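Hanging space in shared student rooms
Project report, second term, Zosorstead

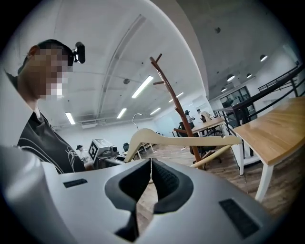

Our tutor's first remark on the plan was that hangers are hardly a subject at all, and that we should say early on what we meant to find out. Fair enough. We wanted to know how much rail each person needs in a shared room, and whether the type of hanger makes a difference.

Background

The rooms in Hedevano block have one wardrobe between two people. The rail is 700 mm long. Most residents we spoke to keep shirts and coats on it and fold the rest, and several had given up and used the back of the door.

Method

We compared two sorts of hanger. The first was a wooden one, cream-coloured, with broad curved arms, a lower bar and a metal hook. The second was the thin wire sort that comes back from the dry cleaner's. We hung the same shirts on each and pushed them along the rail until they touched without creasing. Trousers went over the bar. Coats were left until the end and done separately, as they skewed the first set of readings.

The work took 4 afternoons. The Thursday session had to be repeated after we mixed up the two piles.

Results

Wooden hangers took up more rail, as expected. With shirts only, we fitted nearly 30 wire hangers on the rail and far fewer wooden ones. The shoulders of the knitwear kept their shape better on wood. On wire they had small points by the next morning, and one jumper slid off twice.

Discussion

For two people sharing, a mixture is the best we can suggest: wood for coats and jackets, wire for shirts. Jumpers should be folded. We did not test padded hangers, and the Bayram block wardrobes, which are deeper, were left out.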